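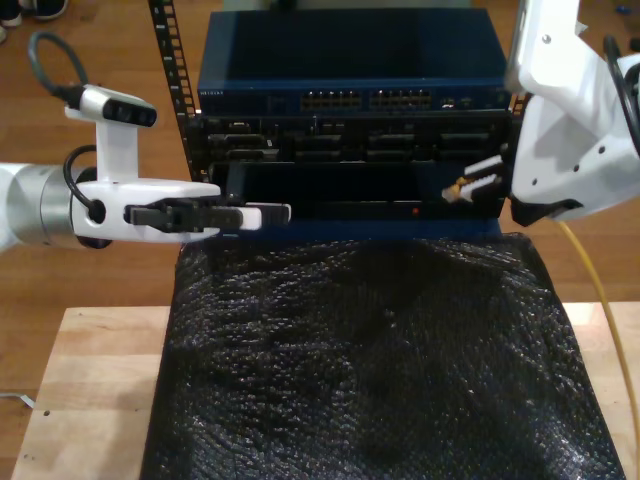 How much of a school's internet slowdown comes from the wiring inside the building?

In our building, most of it. We tested the network at Fajardo Hall for one semester and found that the line coming in from the provider was fast enough nearly all the time. The delays came from old patch cables, from two switches that were set up wrong, and from too many rooms sharing one uplink.

Background

Fajardo Hall has four floors and was last rewired before any of us were in high school. Students on the third floor complained that video calls froze in the afternoon. The help desk told them to move closer to the wireless access point, which did not help. Ramil Pangilinan suggested the problem as our project topic, and Tormod Sandberg agreed to do the write-up of the measurements. The other two members of the group handled the floor plans and the survey.

We wanted to answer three things. Is the wired network slow, or only the wireless? Does the time of day matter? Can a small fix make a difference without rewiring the floor?

Method

We picked 40 wall jacks, ten on each floor. Each jack was tested in the morning, at 2 p.m. and in the evening. We used the same laptop and the same short cable every time. The test sent a file to a server in the basement and recorded the speed in megabits per second. All the links we tested are rated at one gigabit, so a good result is a little over 900.

We also checked the patch cables in the wiring closets with a Wumton cable tester, borrowed from the electronics lab. It shows whether all eight wires are connected and in the right order.
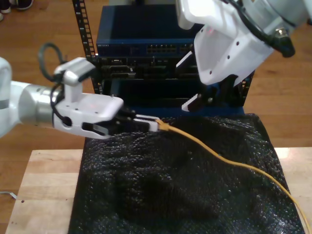 The tester does not measure speed. A cable can pass the wire test and still perform badly if the pairs are untwisted too far at the plug, so we swapped any suspicious cable for a new one and ran the speed test again. If the number went up, we marked the old cable as bad.

Results

The first, second and fourth floors were fine. The average in the morning was 828 and it dropped only slightly in the afternoon.

The third floor was different. The morning average was close to the other floors, but at 2 p.m. it fell to 296. In the evening it came back up. This matched the survey, where most complaints were from students with afternoon classes.

When we looked at the third floor closet we found that every room was going through a single uplink to the basement. A second uplink had been installed, but the port was turned off in the switch settings. One switch also had several ports fixed at 100 megabits, probably left from an older phone system. We could not confirm this with the IT office.

The patch cables were a smaller problem. The bad ones were mostly hand-made, with the outer jacket ending well short of the plug. Replacing them helped those jacks but did not change the floor average much.

Problems we had

The evening tests in December were done during exams, when the building was fuller than usual, so those numbers may be a bit low. We also lost one set of results when the spreadsheet was overwritten and had to repeat the second floor. The labels on the patch panel did not match the floor plan in several places, and sorting that out took longer than the testing.

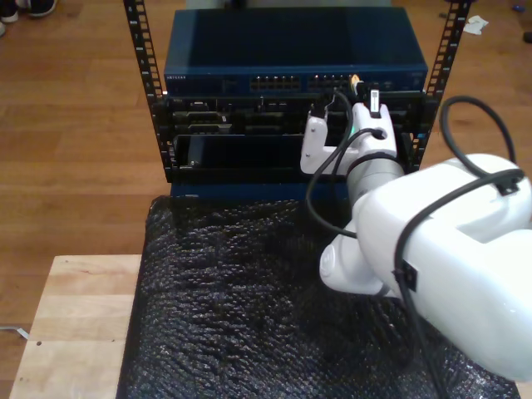 Recommendations

Turn on the second uplink on the third floor and set both switches to automatic speed. Neither step costs anything.

Replace hand-made patch cables with factory-made ones as they fail the test. Relabel the third floor panel and keep a printed copy of the labels inside the closet door.

We would also like a later group to repeat the 2 p.m. test once the second uplink is running, using the same jacks. The jack list and the blank results sheet are in the shared project folder.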